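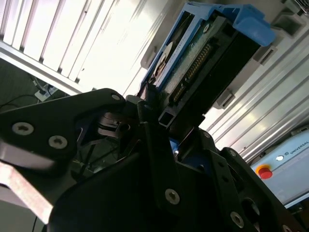 A drive in its blue caddy, circuit board side up, at the Clarkard workroom.

Veronica Nistor puts the kettle on before she'll talk about hard drives, and I'm glad she does, as it was a bitter December morning and I'd walked from the bus stop in the wrong shoes. Clarkard has two rooms above a bike shop. The front one is for people, with a chesterfield and a plate of biscuits, and the back one is for storage servers.

She and Costel Lungu have been looking after other people's archives for 10 years now: parish records, a choir's recordings, the complete run of a small-town newspaper, and (her favourite) a retired vet's enormous collection of goat photographs.

"People think of it as being up in the sky somewhere," she says, pouring. "It's on a disk, love. It's on a disk in a tray, and the tray goes in a slot, and somebody has to look after the slot."

The tray is what I'd come to ask about, having never given one a moment's thought until a friend told me Veronica could talk on the subject for an hour. (She can! It was closer to two.) The proper word is caddy, she tells me. The drive is screwed into it, the caddy slides into the chassis, and the latch at the end holds everything home.

"When I started, we had a mishmash," she says. "Grey ones, black ones, a few somebody had mended with tape. You'd go to pull one out and the handle would come off in your hand. So when we moved to the Hodoroagă cabinets I said, right, one colour, and let it be a cheerful one. I do like the blue."

Costel, who had been in the back room all this while, came through for his tea at this point and was persuaded to sit. He is the quieter of the two, though he warms up nicely once you get him onto connectors.

"It's the gold pins I worry about," he says. "That long row along the edge of the board. They have to meet the other half squarely, every one of them. If you've got the caddy a little bit crooked and you lean on it, you can do real damage, and you mightn't know until you power up. So you go slowly. You feel for it. When it's right, it just goes in."

He learned that the hard way, in his first winter, with a drive from a cabinet of 73 that had to be moved across town in the back of a borrowed hatchback. They had it all wrapped in quilts. "My mother's quilts," Costel says. "She has not forgiven me." One drive was lost, but there was a second copy of everything on it, and the choir never knew until Veronica told them at their Christmas concert.

These days the back room holds 109 drives. Each has a line in a ledger that Veronica keeps by hand, in green ink, alongside the proper inventory on the computer, which they call Makia after the software it runs on. Every 90 days they go through the lot, reading the health reports and deciding which of the older ones ought to be retired.

"I handle them with the board up when I can, so I can have a good look," she says. "Dust, a mark, a screw that's working its way out. You get to know them. Costel says I'm being sentimental."

"I said you were being slow," says Costel.

"He did say slow."

I asked what they'd tell someone at home with a drawer full of old drives and a guilty conscience, which is to say me. Veronica laughed and topped up my cup. Label them, she says, with the date and what's on them, and don't put the sticker over the vent hole if there is one. Don't pick a drive up by the pins. Keep a copy at your sister's. Costel would add that you should plug them in now and then and open a few files, and not save that job for the day you need them.

They're hoping to take on the Lovby theatre's programmes and rehearsal tapes in the new year, which will mean another cabinet and, Veronica has already decided, more blue caddies. Costel is still thinking about where it will all go. There's the chesterfield, he pointed out, looking at it, and at me on it, and Veronica told him to drink his tea.

Last updated: December

Related stories
The choir that kept every tape
Goats, 35 mm: a vet's life in slides
How to label a box so your grandchildren can read it
A morning with the Lovby theatre's wardrobe mistress

We use cookies to remember your preferences and to see which stories are being read. By continuing to browse this site you agree to our use of cookies.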